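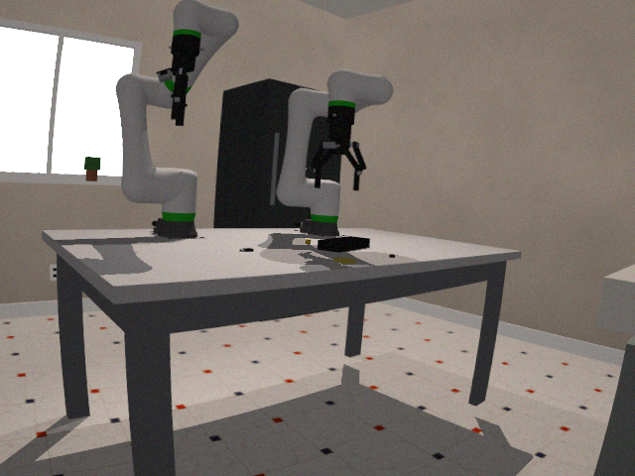
Forums > Small automation > Two-arm benches > Setting up

Two arms on one table, model says they agree, bench says they don't

Digby Kereama

I look after a two-arm bench at a small workshop and I'm trying to find out whether I've set it up badly or whether I've been sold a nice picture.

Both arms are mounted along the back of the same table. The left one sits near the rear edge, the other is nearer the middle of that side. They came from Cedell, the grippers are the two-finger sort, and McKinnon did the installation and gave us the cell model in Cerkix. The model is lovely. It's got the floor tiles in it. It's got a plant on the windowsill. What I'd have preferred for the money is the base positions being right.

The trouble is this. I teach a point above the black tray with the right arm, then ask the left arm to go to the same point (right arm parked, obviously). In the model the tips land on each other. On the bench the left one is 14 mm out, mostly sideways. First thing in the morning it's that, and after a run of 55 minutes it's a bit different again, though I wouldn't swear to how much because I was using a steel rule.

The model has the bases 700 mm apart. I measured across the bench with a tape and got something close enough that I couldn't call it wrong. The tabletop height is 900 and I believe that one.

McKinnon's support line says to run the "cell align" routine in Cerkix and accept the result. I've done it. It reported success with a green tick and the error stayed where it was. When I asked what the routine had compared with what, I was told it was "fully automatic", and I'm afraid that made me trust it less.

So:

Is a tape measure any use at all for this, or am I wasting my mornings?

Should I correct the base of the left arm in the model, or keep a separate set of points for it and forget about the model?

Could the grippers be the culprit? I swapped the left one in February and the tool length was typed in by hand. By me.

I don't want to be told to buy a camera system. I've had the quote.

Edit: both arms are bolted down and I've checked the bolts. Edit again: yes, properly, with a torque wrench.

3 shares – 11 comments

brackenfold

I'd run the align routine again. It did the job for us at Brisach and we've not had to think about it since. Make sure both arms are at home and nothing is on the table first. Sometimes it needs a restart to take.

If it still won't go, ring McKinnon and ask for someone senior.

2 comments

Digby Kereama: Ran it again with the table cleared. Green tick, same error. Did you check yours afterwards with anything, or did you go by the tick?

brackenfold: It said it had passed.

ollerton_bench

Leave the align routine alone for now. A green tick tells you the software finished. I've had one on a cell where an arm had been mounted a quarter turn from where the model thought it was, and the routine was perfectly content, because it was checking the model against itself. Whether yours does the same I can't say, but "fully automatic" isn't an answer and I'd have put the phone down too.

Start with the gripper. You changed it, you typed a number, and that's the cheapest thing to rule out. It's also a mistake I've made more than once, so no shame in it.

Take the left arm and fit a pointed rod in the gripper, or better, bolt a pointer straight to the mount so the fingers aren't involved. Stand a second pointer on the table, something heavy that won't creep. Bring the tip down to it from straight above, slowly, and note the position. Then tilt the wrist a good way over and bring the tip to the same spot. Do it again tilted the other way, and again with the wrist turned half round. If the tool numbers are right, the position shown for the tip hardly changes however the wrist is turned. If it wanders, your tool numbers are wrong and there's no point touching anything else until they're fixed.

Mind that this only tests what you've bolted on. Once the pointer is good, put the gripper back and do it again with a pin held in the fingers. Two-finger grippers with jointed links don't always close dead centre, and on most of them the tips shift downwards or upwards as they open and shut. If you measured the tool length with the fingers open and you're working with them closed, that's an error straight away. It would show up in height first, though, and you say yours is mostly sideways, so I doubt it's the whole story.

Do the same on the right arm. People skip this as the right arm is "the good one". You don't know that. All you know is that the two disagree.

Then the bases. No, the tape is no use for this. It'll give you the gap between two castings, and what the software wants is the gap between two points inside the castings plus the angle each base is turned through. The angle is what I'd put my money on. A base that's turned a tiny amount on its bolts does next to nothing close in and throws the tip off sideways at full reach. Your 14 mm at the tray would fit with that, depending how far the tray is from the left base. Try the same comparison at a point near the left arm and another a long way from it. If the error grows as you go out, it's rotation. If it stays the same size everywhere and points the same way, the base is simply in the wrong place.

To get real numbers, fix a few pointers to the table, well spread, not in a line, and not all at the same height if you can manage it. Stick a block under one. Touch each of them with both arms in turn. You now have the same places in two sets of coordinates, and the difference between the sets is where the left base really sits relative to the right. A spreadsheet will do the sum, and there are plenty of worked versions of it about. Keep one of the points out of the sum and use it as a check afterwards. If the check point doesn't come out right, don't believe the rest either.

After that, yes, correct the model. I wouldn't keep separate points for the left arm. It works for a month and then somebody moves the tray.

6 comments

Digby Kereama: This is the first answer I've had that tells me how I could find out I'm wrong. Will do the pointer test tonight.

Digby Kereama: Tool test done. The left arm wandered. I had the tool length from the old gripper's mounting plate. Fixed it, and the error at the tray is smaller but it certainly isn't gone.

ollerton_bench: Good, that's one. Near and far next.

Digby Kereama: Near the left base they almost touch. Far side of the tray it's worse than at the tray. So rotation?

ollerton_bench: Looks like it. I'd still do the pointers before changing anything. Two points can fool you.

brackenfold: Ours has never needed any of this

Haldane Mews

Mostly agree with the above, but I'd be slower to correct the model until you know the table holds still.

A thick top on four legs looks like it would never move. I've got one. Put a dial gauge on a stand that rests on the floor, not on the table, and touch it against the edge of the top near one of the bases. Swing that arm from folded up to fully stretched out to the front at the speed you normally work. Then swing the other one. If the needle moves and comes back, the table is flexing and your careful numbers will only be true in the pose you took them in. If it moves and doesn't come back, you have a foot walking about on the tiles. Tiled floors are poor for this. A leg that stands on a joint between tiles can rock by an amount you'd never notice by leaning on it.

The change after a long run could be the joints warming through. It could as easily be the steel rule. Don't chase it yet. Run both arms through their ordinary work until they've settled, do your measuring then, and do one check point cold the next morning for comparison. If the cold figure bothers you, put a warm-up run at the start of the day and stop worrying.

As for the model, I'd keep it for what it's good at. It'll tell you whether an elbow is going to meet the other arm's elbow, and whether you can reach the tray at all. I wouldn't take a millimetre from it that I hadn't measured. People see shadows falling across the table and assume the rest must have had the same care, but the shadows come free with the software – the base angles have to be typed in by a person. Ask McKinnon for the sheet those came from. If there isn't a sheet, they're the drawing values, and your arms were never surveyed after bolting down.

One practical thing. While you're touching pointers with one arm, fold the other well up and keep its drive off. Go in at the slowest jog speed. With the bases wrong, the software's idea of a safe gap is wrong as well, and whatever collision check you're relying on is relying on the same numbers.

3 comments

Digby Kereama: Asked for the sheet. They're "looking into it". The gauge moved a hair on the left side and came back, nothing on the right.

Haldane Mews: Then it's good enough to measure on. Pack the left rear leg if there's any daylight under it and try the gauge again.

Digby Kereama: There was daylight. Packed it, needle barely stirs now. Did the pointers warm, put the rotation into the model, and the check point agrees to less than I can see by eye. I'd like to see it still agree in a month before I mark this as solved. Still no sheet.

Last updated: February
Shared 8 times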